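Grisar Two-Arm Collection Station

Ketance supplies the Grisar station to laboratories and product groups that gather manipulation examples for learned control policies. It is delivered as a complete unit, with arms, table, frame, cameras and recording software, and is intended for operation by trained staff on a regular schedule. The current revision has been available since September.

The standard task library supplied with the station concerns packaged food. Wrapped bars, bags and rigid containers differ in stiffness, shine and weight, and a policy trained on one type seldom carries over to the others. Objects are placed afresh before each episode, and unrelated items may be left on the table as clutter.
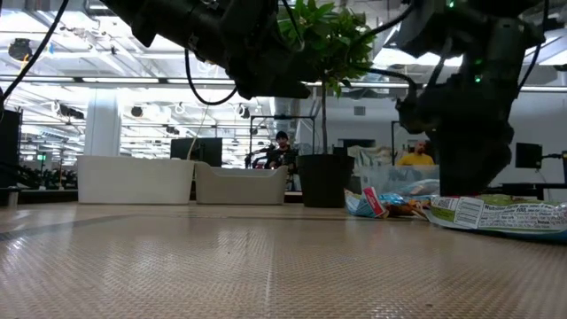 Villads Hedegaard asks whether clutter should be kept the same through a session, as his team found that early policies learned to steer by whatever stood in the middle of the table. Ketance recommends changing it. The session planner in the Malabanan software can prompt the operator to move or swap items after a set number of episodes, and the default is 30.

Camera views

Each episode is stored with wrist views and at least one wider view, aligned to a common clock. Wrist views carry most of the useful detail in the last part of a grasp, when the wider view is often blocked by the arm itself. Lens covers should be wiped at the start of every session – fingerprints are the most frequent cause of rejected data.

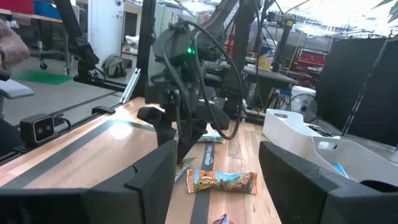

Wrist view, with a granola bar ahead of the fingers and the second arm reaching down to the table.

Recording and review

Episodes are saved as separate files and marked by the operator as accepted, rejected or held for review. Failed grasps may be kept under their own label. A starter set of 400 accepted episodes is included with each license, together with 152 held episodes that new reviewers may use for practice.

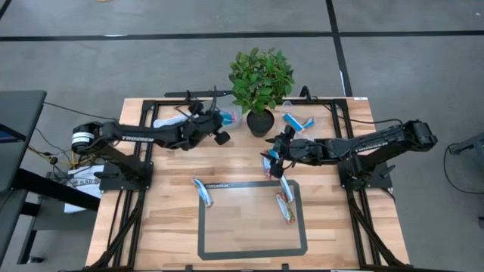 Both arms over the tabletop, the right gripper holding a wrapped bar.

Ordering and support

The price includes installation and 2 days of operator training. Replacement fingers and cables are ordered under the Skustovico parts list. Inquiries regarding licenses and training dates should be addressed to Vlasta Georgiev at Ketance.

Page revised 2019-11-05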